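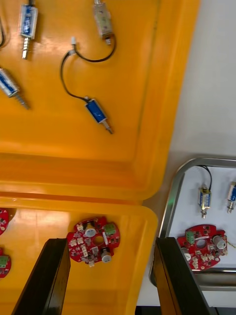

**tufa_kid:** do NOT mix the blue coils with the pale ones unless you've metered them first. ask me how i know. Our last Kamberg order had both in one bag, same part number, 31 ohms on one and 33 on the other

**pedano393:** two ohms, who cares. Sort by plunger and move on

**tufa_kid:** i care when they're driven in pairs

**benchrat:** ok back to my original question – trays. Boards and solenoids next to each other in the orange ones, yes or no? The red boards keep getting plungers dragged over the caps when I carry stuff around

**pedano393:** no. Boards get their own tray, flat, single layer. Wire goes in the steel one
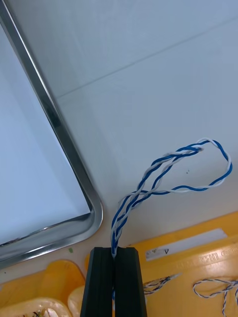
*Twisted pair, blue/white*

**benchrat:** steel?? for wire? thought steel was for screws

**pedano393:** easy to wipe out, no static junk. Comimeck sells liners if it bugs you

**mono_loop:** disagree, hang the wire. Trays just turn it into a nest. I lost most of January untangling a box of the stuff
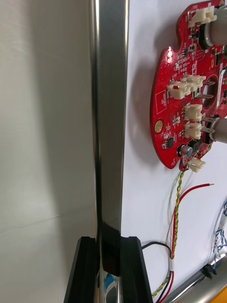
and once a board is up on its panel leave it there. Quit pulling it to "check", the little connectors dont like it

**tufa_kid:** ^ agree on that part. Not on hanging wire, the twist relaxes

**mono_loop:** it does not

**benchrat:** fine, going with shallow bins down both sides, steel in the middle. Round boards in one bin, wire in another
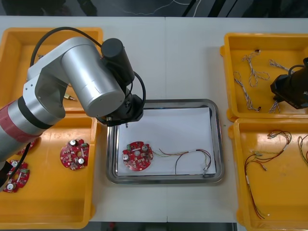

labels next. The Pedano ones peel off yellow plastic after a week so thats out – paint marker maybe? Got 1,059 little parts on the list and no patience

**pedano393:** paint marker. write on the end not the rim

**tufa_kid:** and meter the coils!!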